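Minutes of the Meeting
Muvari Sewing and Repair Circle – Spring Sale Planning

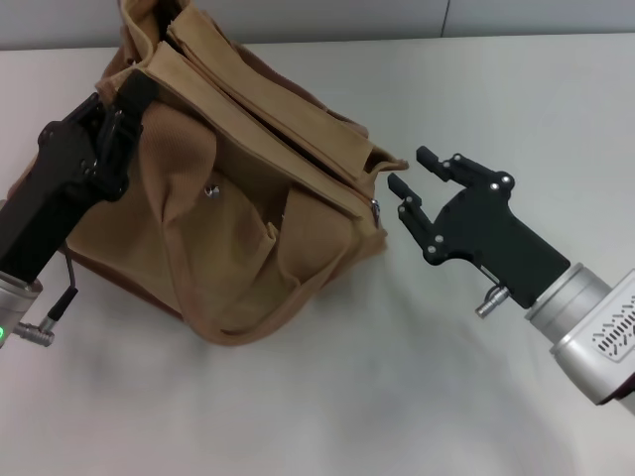 Tan canvas shoulder bag with fold-over flap.

Date: 2025-04-14
Place: Upstairs room, Sotalum Community House
Chair: Hongmei Luo
Minutes: Xinyi Li

1. Opening

Hongmei opened the meeting and welcomed the two new members from the evening class. The agenda was accepted with one change: the question of the room was moved before the question of prices.

2. Minutes of the February meeting

The minutes were read and approved. One correction was made. The thread was ordered from Prosach and it was written as Tan. Xinyi will correct the copy in the folder.

3. Money

The balance of the circle is 2,914. From this, 269 is still to be paid for the repair of the two older sewing machines. The invoice came last week and Hongmei will pay it before Friday. The members asked if the third machine should be repaired also. It was agreed to wait until after the sale.

4. Room for the sale

The house has offered us the big hall downstairs, or the same room as last year. The hall has better light but we must share it with the plant exchange. Some members were worried that earth will get on the fabrics. Others said that the plant people bring many visitors, and last year we had very few in the afternoon. After discussion it was decided to take the hall and to ask for the side near the windows.

Action: Xinyi to write to the house and confirm.

5. What we will sell

Bags, aprons, cushion covers and children's hats, as before. It was proposed to stop making the pot holders. Many were left over last year and they take more time than people think. The proposal was accepted, but members who already have pot holders at home may bring them.

There was a longer discussion about straps. Two customers returned bags last year, both for the same reason – the strap came loose where it joins the side. From now on all straps will be sewn with a double line and a cross. Bags which are already finished should be checked at this place before they are brought to the hall.

6. Prices

The price list from last year was read aloud. It was agreed to keep the prices for hats and aprons and to raise the cushion covers a little, as the filling has become more expensive. The prices for bags were not decided. Hongmei will make a proposal and send it to everyone.

7. Fabric order

Tan can give us a lower price if we order together with the evening class. We can spend up to 800 on this order. Members should send their wishes to Xinyi, with the color and the length written clearly. In the last order there was confusion between "cream" and "natural", so please write the number from the catalog.

8. Beginners' table

The idea is to have one table at the sale where visitors can try simple hand sewing. So far 14 people have put their name on the helper list, but only three of them for the morning. Hongmei asked members to look at their plans again.

9. Other matters

The large scissors are missing from the cupboard. If somebody has taken them home by mistake, please bring them back.

The key for the cupboard will stay at the front desk – it should not be left in the door.

10. Next meeting

Same room, same time. The day will be sent by e-mail when the house has confirmed the hall.

Minutes written by Xinyi Li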